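Home News Work Community Archive Subscribe

5 July 2026
4 min read

Folding by hand, twice over: what the new tables mean for the Momville laundry floor

Since June the Momville plant has had a group of employees who spend part of their shift away from the washers and the press line. They work at small tables in the curtained bays at the back of the building, and what they produce is recordings. Each one handles a garment with a gripper in either hand, the movements are logged, and the logs go to Bramero, the firm that is building the sorting and folding equipment Rindgate plans to bring in.

Several readers have asked what this means for jobs, pay and hours. This item sets out what has been agreed, what has been proposed, and what is still open.

What Rindgate has said

Rindgate runs the Momville plant and washes uniforms, work pants, towels and bed linen for hotels, clinics and a few factories. The plant employs 300 people across all shifts. Flat items such as sheets have gone through automatic folders for years. Garments have not. Pants, shirts and coveralls are still picked from a pile, shaken out, checked for stains and tears, folded and put in a basket by hand. There are 80 people on that work, and theirs are the jobs most directly affected.

The company's position is that the first folding cell will go on the day shift and will handle only pants. It will not run unattended. One operator will feed it, clear it when something snags, and check the folded work before it leaves the table. Rindgate has put in writing that no one on the garment line will be laid off as a result of the first cell. The letter says nothing about a second one. Our members should read it with that in mind.

Who does the recording work

The posting went up in the break room in early June and was open to anyone on the garment line with a year of service. 14 people were taken on for it. They keep their regular job title and seniority, and they get a skill premium for the hours spent at the tables. Nobody can be assigned to it who has not put in for it, and anyone can go back to the line with a week's notice.

Sessions are limited to two hours, with a break in the middle. That limit came from the workers. The first plan had people at the tables for half a shift, and after a few days there were complaints of sore thumbs and tight forearms. The handles have to be squeezed to close the fingers, and a folder used to working with bare hands grips harder than necessary until the new motion becomes familiar. Bramero has since sent handles in a smaller size for those who asked.

How it compares with the line

People who have done both say the table work is slower and takes more thought. On the line a folder finds the waistband by feel and has the pants flat before thinking about it. With grippers there is no feel to speak of, so the folder has to look for the seam or the hem and decide where to take hold. Several said they had never noticed how they fold until they had to do it this way. One said it was like signing your name with the wrong hand.

The count posted on the bay wall at the end of June was 1254 accepted recordings. Rejected ones are not counted, and the reasons for rejecting them were not explained at first. They are now. The usual ones are a dropped garment, a hand passing in front of the lens, or a start with the garment already partly folded. Nobody is paid by the recording, and the count for each worker is not posted. We asked for both of those points to be put in the agreement and they were.

What is recorded and who keeps it

This was the longest part of the discussion. The recordings show hands and forearms, the table and the garment. Sound is off. Rindgate has agreed that the recordings will not be used to set rates, to compare one worker with another, or in any discipline. Bramero keeps the files. They are stored by Lumenta under a separate contract, and we have asked to see the part of that contract which covers how long the files are held. We have not received it yet.

A worker who leaves the program can ask that no new recordings be used, but the ones already made stay in. Some members were unhappy about that and it is fair to say so. It was the company's condition and we did not get it moved.

Training for the operator jobs

The operator position will be posted inside the plant first. Time at the recording tables counts toward it but is not required, so people who stayed on the line are not shut out. Training will be on paid time. The material covers clearing a jam, stopping and restarting the cell, and recognizing a bad fold. Anyone who wants the material in a language other than English should put that on the interest form.

The proposed rate for operators is above the garment line and below maintenance. We think it should be closer to maintenance, given that operators will be expected to deal with most stoppages themselves. Talks on the rate are continuing.

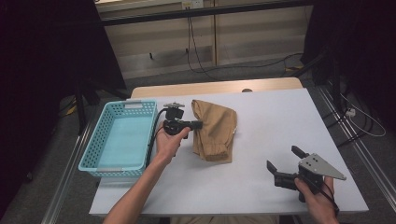 Questions and next steps

Interest forms for operator training are in the tray outside the shift office. Return them to the same place. The form does not commit you to anything.

If you have soreness from the handles, report it the same day and ask for a copy of the report. Do not wait for the end of the session.

The next meeting with Rindgate will take up the operator rate, the file storage question and whether the no-layoff letter can be extended to cover further cells. Results will be in the next newsletter and on the board by the time clock.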